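Section 6. First start of the Rurnar board

Before you begin, connect the board to the power supply from the box. Do not use a phone charger. The Rurnar processor takes more current at start than most chargers can give, and the board will restart again and again.

1. Write the system file to a memory card. The file has a size of 964 MB, so a small card is enough.
2. Put the card in the slot until you feel a click.
3. Connect the network cable, then the power. The green light must come on.
4. Wait until the light blinks slowly. The first start takes up to 47 seconds — later starts are faster.

Note: If the light stays red, disconnect the power and do step 2 again.

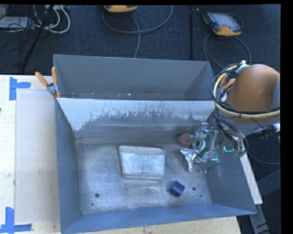

Fig. 6-1. Metal bin with two compartments and a slanted divider.

5. On your computer, open the Plota tool and choose Find Board. The board is shown with the name "millgate" and port 3040.
6. Log in and set a new password. The tool does not let you continue with the old one.
7. Choose Cores, then Balanced. The Full setting needs the large heat sink, which is sold separately.

Caution: Do not touch the heat sink while the board is working. Disconnect the power and let it cool before you change any part.

For the memory settings, see section 7.

Text of this section: Gilberto Salazar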